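**Part no. 2687** | Irnik end-of-arm tooling | Page revised Aug 28, 2024

# Drivley parallel gripper with wrist camera

The Drivley is a two-finger electric gripper for small benchtop arms. It ships with a compact color camera on a fixed bracket at the wrist, angled so that both fingertips stay in view through the full stroke. It is sold mainly to labs that handle light household objects and toy-scale props, and to integrators who want to try a pick task on a bench before ordering production tooling.

The gripper, camera and finger set are supplied as one kit. The controller is separate.

## Specifications

| Item | Value |
|---|---|
| Type | Electric, parallel, two-finger |
| Stroke, total | 60 mm |
| Rated payload, friction grip | 500 g |
| Finger color | Black |
| Finger mounting | 2 screws per finger |
| Camera | Color, fixed focus, wrist-mounted |
| Camera connection | USB |
| Position feedback | Yes |
| Force setting | Software, stepped |
| Controller | Irnik or Enriquez, sold separately |

Rated payload applies to a rigid object held at the center of the finger pads. Reduce it for objects held at the tip, and again for any move that accelerates across the closing direction. Camera cable drag is not included in the rating.

## Fingers

The standard fingers have a faceted outer body and an angled tip. The facets add stiffness near the root, where thin fingers bend under load. The angle at the tip lets the gripper approach an object resting on a flat surface without the knuckle touching down first.

The cost of a stiff finger is width. In tight spaces the outer face of the finger needs clearance on both sides of the object, and the planner has to know about it. The collision model supplied with the kit includes the full finger body. Customers who write their own model should measure at the widest facet. The tip alone gives a figure that is too small.

Three finger sets fit the same mount:

- **Standard.** Included in the kit. General use.
- **Slim.** Narrower body, lower stiffness. Suited to objects that sit close together. Not recommended near rated payload.
- **Cestico soft pad.** A bonded pad on the standard body. Better hold on smooth plastic, slower release. The pad picks up dust and should be wiped before each session.

Fingers must be changed as a pair. After a change, run the homing routine with nothing between the fingers, then save the new zero.

## Wrist camera

The camera moves with the gripper, so the fingertips appear at nearly the same place in every view. This makes tip-relative control simple and reduces the need for a precise camera-to-base calibration. It also means the fingers always hide part of the work surface. Objects low in the view and near either side are the most likely to be covered.

For tasks where a hidden object matters, add a fixed overhead or side camera. The controller accepts a second stream and stamps both with the same clock.

Exposure is the setting most often left wrong. On a dark table, auto exposure tends to raise the gain until white objects lose surface detail. On the same table, black objects blend into the background at low gain. We suggest the following order of work:

1. Place the lightest object in the working area.
2. Turn auto exposure off.
3. Lower exposure until its surface shows shading.
4. Add diffuse light until dark objects separate from the table.
5. Store the values in the camera profile and do not change them between sessions.

White balance should be locked at the same time. A red prop can shift toward orange from one session to the next if it is left on auto.

## Controller options

The gripper runs from the Irnik controller or from the Enriquez unit. Both have been tested with the current firmware.

| | Irnik | Enriquez |
|---|---|---|
| Force steps | Fine | Coarse |
| Position hold after power loss | Yes | No |
| Second camera input | Yes | With adapter |
| Manual jog buttons | No | Yes |
| Mounting | DIN rail | Bench or rail |

The Enriquez unit is easier to use for hand setup. The jog buttons let an operator close the fingers on a sample object and read the opening directly. The Irnik controller is the better choice for long unattended runs and for thin-walled objects, where a single coarse force step can be the difference between a hold and a dent.

With the Enriquez unit, support the load before switching off. The fingers are free to open once power is removed.

## Comparing grip settings

When two finger sets or two controllers are compared, change one item at a time and keep the object layout fixed. Mark object positions on the table or save a reference view from the wrist camera at the home pose. Before each trial, return to the home pose and overlay the live view on the reference.

Record at least the following for every trial:

- finger set and pad condition
- controller and firmware version
- force step and closing speed
- commanded opening and measured opening at contact
- result, with slip and drop logged separately

Slip and drop have different causes. A slip at lift usually points to force or pad condition. A drop during transfer more often points to acceleration or to a grip taken too far from the center of mass. Long objects with a handle, such as spatulas and knives, should be tested at two grip points for that reason.

Small blocks that touch each other need a separate test. The finger has to enter beside the block without pushing its neighbor, and the approach angle matters more than the force. Start with the standard fingers and move to the slim set only if contact with the neighbor cannot be avoided.

## In the kit

- Drivley gripper, assembled
- Standard fingers, one pair, fitted
- Wrist camera with bracket and USB cable
- Flange adapter and screws
- Hex key
- Collision model and camera profile (download)

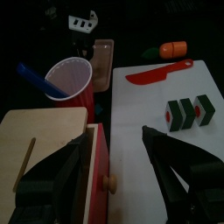
*2 min read*

Wrist camera view over a toy kitchen layout, with three sushi pieces and a red knife on the white cutting board. Both black fingers are in view, and the left one partly covers the light wooden board and the open front of the toy drawer. Props are not included with part no. 2687.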